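Is a "work in progress" showing worth it for a solo piece?

Posted in Theatre and Performance > Making Work
2,564 views

I've got 50 minutes of a solo show, written and performed by me, no director yet. A small venue has offered me a slot in its scratch night in February. No fee, and I get a share of the door if more than 40 people come, which I doubt. I keep being told these nights lead to things. Do they? I've sat through plenty and mostly watched performers being clapped by their flatmates. Table and blue mug below, in both. 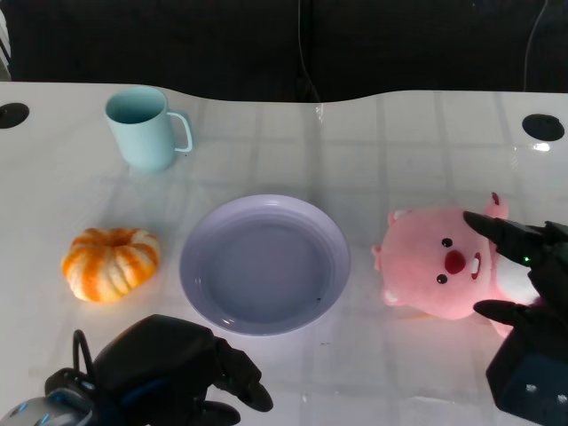
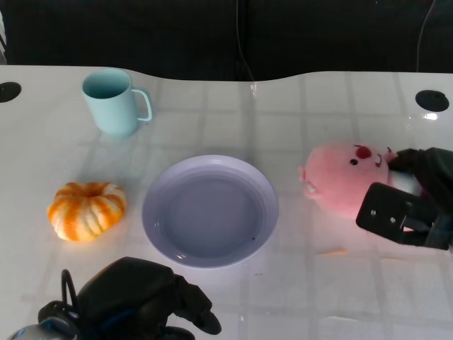 Should I show all 50 minutes, or only part of it?

Fliroter
Show part. Pick the stretch you trust least and run it at full pace, with the lights and sound you'd want in the finished thing if they'll let you. A scratch audience will forgive a rough ending. They won't forgive 50 minutes of it on a hard chair with three other acts to come.

As for whether it leads to things, I've done five and got one useful email. It was from another performer, not a programmer. Ask the venue who they've invited and whether any of them came last time. If the reply is vague, you have your answer. I'd also want the door split in writing, with who pays for the technician.

Brollach
do it!! any stage time is good stage time and you might meet a director there. I did one years ago and loved it

Ayaaba
I'd be careful with "any stage time is good". Unpaid stage time costs you the train fare and a week of rehearsal, and the venue gets a full programme for nothing. Some of these nights are run well and some are a cheap way to fill a dead evening.

Feedback forms are the other thing. Mine asked people to rate "energy" out of ten. I still don't know what I was meant to do with a seven. If you want something you can use, write two questions of your own and put them to a few people in the bar afterwards. Mine were "where did you get bored?" and "who did you think I was talking to?" The second one made me rewrite the whole opening.

Also check they don't film it and put it online without asking.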